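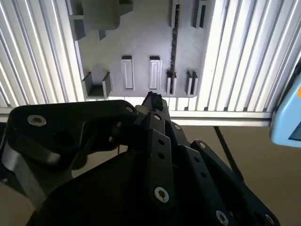

**Landmont, 2023-01-27**

The night bus is coming back to Landmont, and not a moment too soon for anyone who has ever walked home from Pruna in the sleet with a bag of shopping in each hand.

Mendes, the firm that runs the valley's buses, confirmed this week that the late service between Landmont and Pruna will start again after being dropped in December, when too few drivers could be found to cover it. It will keep its old number, the 299, which will please those of us who never quite got used to calling it anything else.

There will be two buses a night to begin with, the last of them leaving Pruna once the cinema has emptied (or so the timetable promises, and we do hope the longer films have been taken into account!). The fare stays at £2 each way, and four stops on the hill road that were missed out last autumn are back on the route, including the one by the bakery at Pliller, where the shelter has had a new bench and a lick of green paint.

Printed timetables can be picked up at the library and the post office. Mendes says it will look at passenger numbers again in the spring, so if you have been meaning to have an evening out, do go and use it.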